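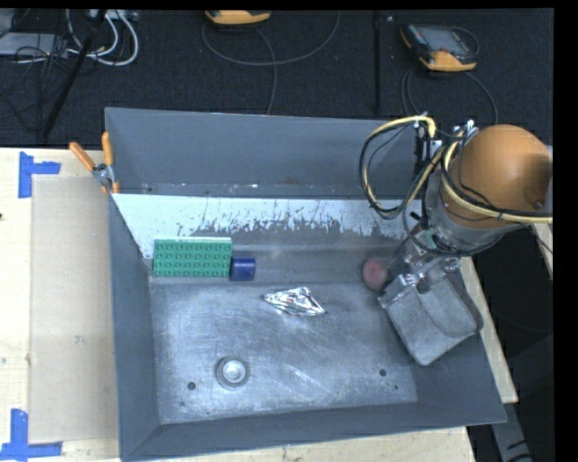
REVIEW: The Sjöberg Trunance 200 Tabletop Telescope

5-MIN READ

The Sjöberg Trunance 200 is a reflecting telescope on a low rotating base, sold as a complete instrument for households, schools and public libraries. The Treltcombe Astronomical Society was asked by several of its affiliated schools whether the model could be recommended for purchase. This review sets out the findings of the Society's Equipment Section, which had one telescope on loan from its supplier and a second bought in the ordinary way.

The telescope arrives in a single carton. The tube is already fixed to its base, and the buyer has only to attach the red-dot finder, insert an eyepiece and remove two caps. The instructions run to four pages and are clearly written, although the drawing of the finder bracket shows it the wrong way round. Treasa Noonan, who led the assessment, had the loan telescope ready for use within a quarter of an hour. A pupil of twelve at one of the affiliated schools needed slightly longer and asked for help only with the finder.

Two eyepieces are supplied. The lower-powered of the pair is perfectly sound and will be the one most owners use. The higher-powered eyepiece is poor: it has a narrow field, the observer's eye must be held uncomfortably close to the glass, and those who wear spectacles found it almost unusable. We advise purchasers to set aside a modest sum for a replacement. No Barlow lens is included, and none is needed at first.

Observing was carried out from two sites. The first was a school field on the edge of Treltcombe, where street lighting is heavy to the south and tolerable elsewhere. The second was the Society's dark site at Brollovthorpe. On the Moon the telescope gave great satisfaction at both. Crater walls along the terminator were crisp, and the central peaks of the larger craters were plain to every member of the party, including those who had never looked through a telescope before. Jupiter showed its two main belts and all four of the bright moons. Saturn's rings were clearly separated from the globe, and in the steadier moments the Cassini Division could be held at the outer tips of the rings.

Fainter objects depended a good deal on the site. From the school field the globular cluster M13 was a soft round glow with a hint of grain. From Brollovthorpe the outer stars were resolved with averted vision, and the Ring Nebula stood out at once as a small grey oval. Double stars were a pleasure at either place. Albireo, with its gold and blue components, remains the best object to show a visitor on a summer evening, and the Trunance 200 shows it very well.

The optics of the two telescopes were not quite equal. A star test on the purchased instrument gave evenly matched rings on either side of focus. The loan instrument arrived out of collimation and gave flared star images until the primary mirror was adjusted. The adjustment is made with three screws at the rear of the tube and can be learned in an evening, but the instructions treat it in one sentence and refer the reader to "a qualified person". A school without an experienced observer on its staff may well conclude that the telescope is faulty when it merely needs setting. The Section considers this the most serious omission in the product.

The base is stiff enough at low power. At high power a touch of the focuser sets the image trembling for two or three seconds, and in any wind the view is seldom still. Much depends upon what stands beneath it. A garden table of the folding kind is unsuitable. A heavy crate or a low masonry wall served well, and one of our observers obtained her best views with the base placed directly on paving and herself seated on a cushion. Movement in altitude is governed by a single tension knob, which must be tightened whenever a heavier eyepiece is fitted. Movement in azimuth was smooth on the purchased telescope and a little sticky on the other.

The red-dot finder is adequate, but its switch has no firm "off" position and the battery was twice found exhausted. Those responsible for shared equipment should keep a spare with the telescope.

A word on claims. The carton advertises "1,000 objects within reach", and the accompanying leaflet lists 71 of them by name. The leaflet is sensibly chosen and arranged by season. The larger figure should be read with caution, as a beginner under town skies will see a good many of these objects faintly or not at all. The pictures on the carton do not represent the view through the eyepiece, and teachers would do well to say so before the first session.

Safety also requires mention. The telescope is supplied without a solar filter and carries one small warning label on the tube. With the partial solar eclipse taking place today, 2021-06-10, the Section repeats its standing advice: no telescope or finder may be pointed at the Sun without a certified filter securely fitted over the front of the tube, and pupils must be supervised throughout.

The Section recommends the Trunance 200 for schools and libraries, on condition that a better high-power eyepiece is obtained and that someone is shown how to collimate the mirror before the telescope is issued to borrowers. For a private buyer with a steady surface to hand it is good value. An observer whose chief interest is the planets would be better served by a longer tube on a full-height mount, even at greater cost.

Optics: very good once adjusted
Mount: fair
Accessories: mixed
Instructions: fair

Reviewed for the Equipment Section by Treasa Noonan, with additional observing by Agnes Hedlund.

COMMENTS (4)

Cosimo Orlandini
Thank you for the note about spectacles. I bought one of these for my father and we both gave up on the short eyepiece after a week. Which replacement did you use?

Treasa Noonan
Mr Orlandini — we tried several borrowed from members and would not wish to single one out. Look for eye relief of 15 mm or more and he should be comfortable.

Sigrun Lie
Mine stands on an old bar stool with the seat taken off and it's rock solid. Agree about the finder switch, a real nuisance. I put tape over it.

Lợi Mạc
Would this show anything of galaxies from a town garden? M81 and M82 in particular. We have one street lamp directly opposite.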